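In Defence of the Paper Brochure

My local leisure centre has stopped printing its timetable. It used to be a folded sheet of pale green paper, kept in a wire rack by the turnstile, and I had one on the side of the fridge for as long as I can remember, held up by a magnet shaped like a lemon. When the swimming times changed you took a new one and put the old one in the recycling, or, in my house, you put the new one on top of the old one until the magnet gave up. Now there is a square black code on the wall and a cheerful notice inviting me to scan it.

I did scan it, because I like to be fair about these things. It took me to a page that wanted to know whether I would accept its cookies, and then to another that asked me which centre I was standing in, and then to a timetable so wide that I could see Tuesday or the lanes but never both together. A woman behind me in the queue, damp-haired and patient, asked whether I'd found out if the small pool was open. I hadn't. We both went in anyway and had a lovely swim, so no harm came of it, but I have been grumbling ever since and I thought I might as well do it here, where people have at least chosen to listen.

My view is a simple one. I think printed leaflets, brochures, booklets and folded sheets of every sort deserve a good deal more respect than they get, and I think we are throwing them out for reasons that don't stand up very well once you sit down and look at them.

The first reason people give is waste, and I do take it seriously. I have seen the bins outside a trade hall on the last afternoon. I once did the leaflets for a small garden furniture firm called Gittins, years ago now, and we ordered 4000 of them because the price for 4000 was so very close to the price for 1000, as it always is, and printers know perfectly well what they are doing. We were still using the backs for shopping lists long after the benches in them had been discontinued. So yes, I have been part of the problem. But the answer to ordering too many is to order fewer. We don't stop baking bread because somebody once bought six loaves and let five go stale.

The second reason is that paper goes out of date. Well, so it does, and I would gently say that this is one of the nicest things about it. A website changes under your feet. The price you saw on Friday is gone when you come back to it, and there is no trace that it was ever there, and you begin to wonder whether you dreamed it. A brochure makes a promise and then has to stand by it. When Povard, who made our old boiler, told me over the telephone that the model had never come with a second thermostat, I was able to go to the drawer, take out the booklet, and read them the sentence. There was a silence, and then there was a thermostat. I don't believe I would have had much joy with a web address.

And then there is the matter of the drawer itself. Everybody has one. Ours sticks, and has to be lifted a little to the left before it will open, and inside is the whole history of the household: the instructions for a slow cooker we gave away, a menu from the Irelel, which was a very good restaurant with very bad chairs, and a seed catalogue with my mother's pencil ticks beside the sweet peas. She ticked far more than she ever planted. I would not know that about her, or at least I would not be able to look at it, if she had chosen her sweet peas on a telephone.

People who design these things have a craft that I think is badly undersold. You have one sheet, and you must decide what somebody sees first, and what they find when they open it, and what is left for the back. You cannot add another page because the director has had a thought in the bath. The best brochure I own is for the Brutano ferry, which I have never taken. It has a map across the middle, the sailing times underneath, and on the back a paragraph about where to get a hot breakfast before the early boat. Somebody cared whether I had breakfast! I have kept it for years on the strength of that alone.

There's pleasure in the sheer openness of the thing as well. You lay a brochure flat on a table and the left page and the right page are there together, the picture and the words that go with it, and you can lean over them with somebody else and point. Try leaning over a telephone with your aunt. One of you will touch it by mistake, and the page will fly off to somewhere else altogether, and it will be ten minutes before anyone remembers what they were looking for. Even when you can't read the language you can get a fair way with an open spread, working from the headings and the pictures, and I've spent whole train journeys doing just that.
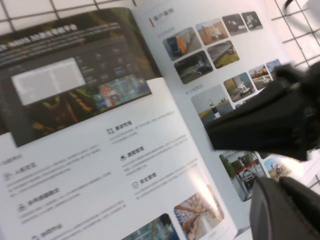
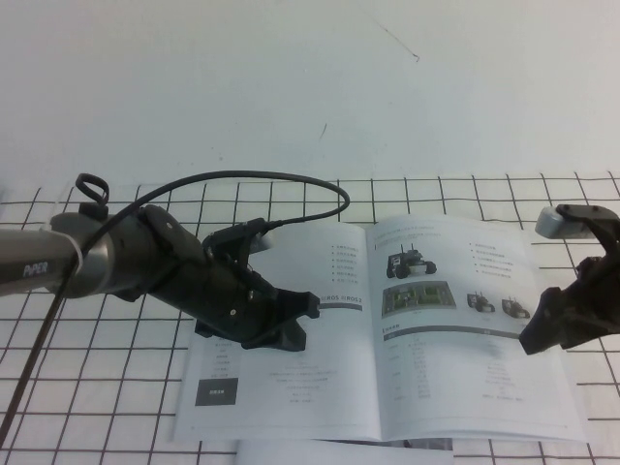 I am told that younger people don't want leaflets. I'm not so sure. My niece's friends collect them: gallery guides, little zines, the cards from coffee shops, all stuck up on the wall in a pattern I would not dare to disturb. What they don't want, I suspect, is bad leaflets, shiny ones with nothing in them, pushed through the door by people who have not asked. I don't want those either, and I'd happily see the lot of them go.

So I should like to make a modest request of anyone who has charge of a wire rack. Keep the code on the wall, by all means, for those who get on with it. But print a small pile too, on ordinary paper, in letters large enough to read without going back for your glasses. Leave it by the door. When it runs out, print another small pile.

I have written to the leisure centre along these lines – two sides, by hand, with a stamp – and have so far had an email thanking me for my feedback and asking me to rate the experience of giving it. In the meantime the old green timetable is still on my fridge. The Tuesday times are wrong, but I know which ones, and I've corrected them in biro.

Related pieces
The trouble with self-service tills
A kind word for the village noticeboard
Why I still write my shopping list on an envelope
On keeping other people's postcards

Enjoyed this? Sign up to our newsletter and we'll send you new essays once a month. You can unsubscribe at any time.

Contact us | © All rights reserved | Back to top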